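Red stacking storage bins with white drawer fronts
Remamach workshop storage – sold by the row or as a full unit 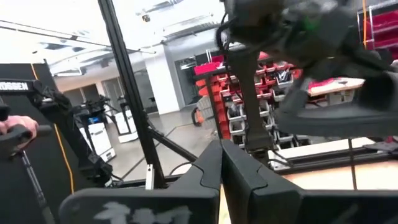 I've been selling storage of one sort or another for longer than I care to admit, and these are the bins I get asked for most. People come in wanting "something for all the little bits" and go out with a row of these, and then a month later they're back for another row (I was exactly the same when I did my own garage, so no judgement from me).

The idea is simple enough. Each bin is a red shell with a white front, and the whole drawer slides out so you can carry it over to the bench and tip out what you need. They stack in rows on the shelving unit, and the shells clip to each other at the sides so they don't creep about when you tug at a stiff one. You can write on the white fronts with a dry marker and wipe it off again, though I'd go for a proper label if the contents aren't going to change. Marker does rub off on your sleeve if you're forever reaching across the row!

What do I keep in mine? Screws, cable ties, fuses, all the odd feet off old shelving, and one drawer that is nothing but Allen keys. Hala Bensaid, who looks after our trade orders, uses hers for wool.

Sizes

There are two depths. The shallow one is right for fixings and small electrical parts. The deep one takes rolls of tape, hand tools and coiled leads, as long as the leads aren't too stiff. Both depths have the same width of front, so you can mix them on one unit as long as you keep each row to one depth. Do check that before you order – it's the thing we get most returns over.

The shelving unit

It comes flat with 5 shelves and takes two people to put up, or one patient person and a wall. The feet adjust, and it's worth getting it level before you load anything, as the drawers will drift open on a slope. If it's going against a wall, fix it with the brackets in the bag. If you want it standing out in the room, ask us for the wider base.

Ordering

Single rows and full units are both kept at our Ornbridge shop and normally go out the next morning if you order before noon. Spare fronts are sold separately and are worth having, as they're the first bit to crack if somebody kicks a bottom drawer shut. We had a fresh delivery in October and the deep ones are back after far too long.

For big fit-outs we can supply up to 1,000 bins in one go, but please ring first and ask for Danilo Castillo so he can check what's in the warehouse. He can also sort out a mix of depths if you send him a rough drawing of your wall. Pencil on the back of an envelope is fine.

Goes with: Dinerel label holders, Llorente drawer dividers (shallow depth only), wide base kit, spare white fronts in packs of 2.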